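Plikcombe Robot Club

The Plikcombe Robot Club is an after-hours club for students and grown-up beginners, best known for its long-running drinks project, usually called Paju. It began one March as a small evening class led by Kenna Mowat, who had hoped for a handful of people and was delighted to find 20 names on the first sign-up sheet. The club has kept its friendly, slightly crowded character ever since, and newcomers are still given a job to do on their very first evening.

Paju sets a task that sounds simple until you try it: a two-handed robot must pick up a cup, bring it to a dispenser, work the tap and put the filled cup back on the table. Members take turns at guiding the hands, keeping notes and wiping down the trays, and a good deal of tea is drunk along the way.

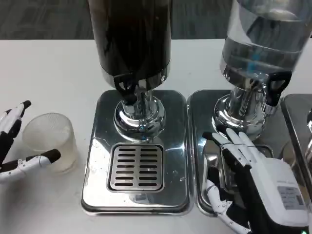 The idea came from Rory Haldane, then a first-year student, who argued that pouring a drink asks for nearly everything a beginner ought to learn – reaching, gripping, waiting and knowing when to stop. His first plan used a kettle, and the older members talked him out of it quite kindly. Cold drinks were chosen instead, and the plan has been rewritten many times since, most thoroughly by Saimi Salminen, whose notes on gripping thin cups are still handed to each new group.

Shiny metal and clear plastic are a well-known nuisance for robot vision, and the club treats them as part of the fun. In the Paju setup the dispensers have chrome bases and stand on steel drip trays, with a translucent cup to one side.

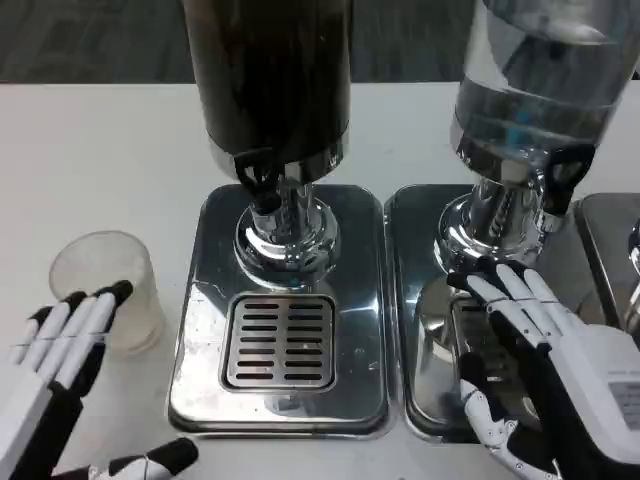 Finlay Gourlay, club historian and article editor

Scoring is done by the members themselves. A full round is made up of 60 tries, shared out so that everyone gets a go, and spills are written down as carefully as clean pours. The club's logbook, known as the Stullen after the make of its first notebook, now holds over 1,000 entries, many with cheerful remarks in the margins.

Ramiro Figueroa took over the teaching of the beginners' group later on, and added a short talk on safe working around moving hands.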